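Showing the folding task with hand-held grippers
Written by Dzintra Vaher, last changed 4/22/19

These notes are for new people at Sterby who will record folding demonstrations for the Narken project. You need no programming. You need two hand-held grippers, the head camera, a mattress with a fitted sheet and a basket of clothes. If you have folded laundry at home, you already know most of the work. The difficult part is to do it slowly and in the same way each time.

Before you begin

Charge both grippers overnight. Switch them on and wait until the light on the back is green. If it blinks, the gripper has not found the recorder, and you must switch it off and on again. Close and open each jaw fully two times, so that the software learns the end positions.

Put on the head camera and look at the middle of the mattress. Ask a colleague to check the picture on the screen. Both your hands must be inside it when your elbows are at your sides. If they are not, tilt the camera down a little and try again.

Pull the sheet until it lies mostly flat. Small wrinkles do no harm. Large ones do, as the jaw takes the sheet together with the garment.

Recording a fold

1. Lay the garment on the mattress near your side, not in the middle. A robot arm has a shorter reach than you, and if you lean forward it will not be able to copy you.

2. Say the name of the garment aloud, then press the start button on the recorder. Keep still for one second.

3. Take one corner with the left gripper. Come from the side with the jaw low and nearly flat on the cloth. Close it gently and do not squeeze more after the cloth is held.

4. Take the other end with the right gripper and move your hands apart until the cloth is straight between them. Do not pull it hard. The left jaw should hold only the corner, and the long side should lie along the sheet in front of you.

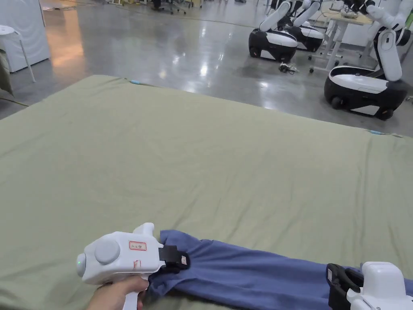
5. Lift both ends together, to the height of a hand, and carry them away from you over the rest of the garment. Lower them and open both jaws at the same moment. Draw the grippers back before you lift them, otherwise the cloth comes with them.

6. Fold again in the other direction. Smooth the top with the closed jaw, once only.

7. Keep still for one second and press stop.

One fold should take 19 seconds or more. When I was new I was much quicker, and most of my first recordings from November had to be thrown away.

When something goes wrong

If the cloth slips out, do not stop the recording. Go back, take it again and continue. The robot also needs to see how a mistake is repaired. Stop only if you drop a gripper, or if you have touched the garment with your fingers. In that case mark the recording as bad in the Gilani list and write one or two words about the cause.

Change the garment after every 7 recordings and rest your wrists. The target for the whole group is 1000 good recordings, so there is no need for one person to hurry.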